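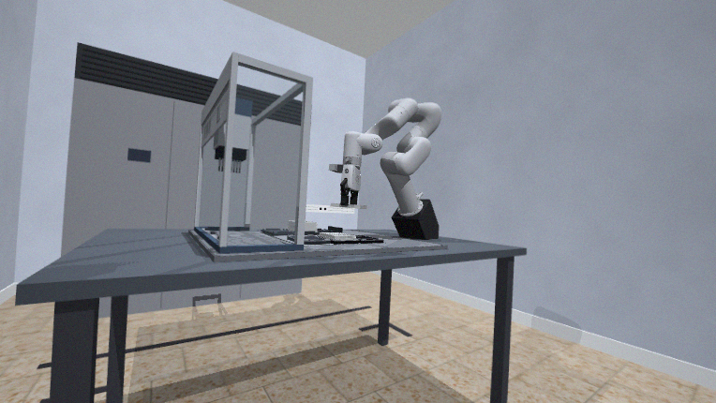

4. Handover rules for a shared bench

Henrik Mühlbauer and Marcelino Dantas, April

4.1 Why write them down

Most trouble on a shared bench comes at the handover, when one machine has put something down and another is meant to pick it up. Both makers give rules for their own kit. The gap in the middle is left to whoever bolts the two together, and at three of the sites we spoke to that person had since moved on. So: the rules below. They were drafted for the Hirkeck bench and then tried in simulation before any hardware was touched. Figure 1 gives the layout. Arm at the right on its mounting block, framed gantry to the left, low deck items between, and a thin flat plate at the fingertips, over the table.

Figure 1. Simulated bench used for the rule trials. The arm holds a thin plate above the table beside the open-frame gantry enclosure.

4.2 The rules

Rule 1. One mover at a time in the shared zone. The zone is drawn in the software, not taped on the table. If the gantry carriage is inside it, the arm waits outside. No exceptions for "short" moves.

Rule 2. Ask, then wait for a yes. Silence counts as no. We set the wait at 5 seconds, after which the job stops and a person is called. Earlier drafts let the arm try again by itself; Dantas argued against and we took it out.

Rule 3. Plates travel level. Slow down near posts and rails. An open frame looks easy to reach into and people plan paths through it far too close to the uprights. Keep 50 mm clear of any fixed part, measured from the plate and not from the fingers. This one gets missed alot, as a plate can stick out past the grip.

Rule 4. Up before across. Always lift clear of the deck items before any sideways move, even when the straight path is free in the model. Models go stale. Somebody swaps a rack for a taller one and the file stays as it was.

Rule 5. Log both sides. One shared clock. The Plurorlow logger does this out of the box, the older Fillwood scripts need a patch (see Appendix B).

4.3 Trial runs

We ran 500 handovers in the simulator with start positions shifted at random. With all the rules on, 296 finished with no stop of any kind. The rest halted under Rule 2 or Rule 3 and were counted as safe stops, not failures. We know some readers will want these split out. Table 3 does that.

Halting this often is too much for daily work. Part of it is our clearance figure, which is wide. Part is the Pfeiffer planner, which asks for the zone early and then sits on it. Not fixed yet.

4.4 Limits

Simulation only. No dust, no bent plates, no one leaning over the table to look. Contact at the fingertips is modelled simply and we would not trust it for grip force. Sites should redo the clearance check on there own bench and write down who did it. Rules 1 and 2 should carry over as they stand. Rule 3 will need a new number for each gripper.

Last updated: April
14 shares | 3 comments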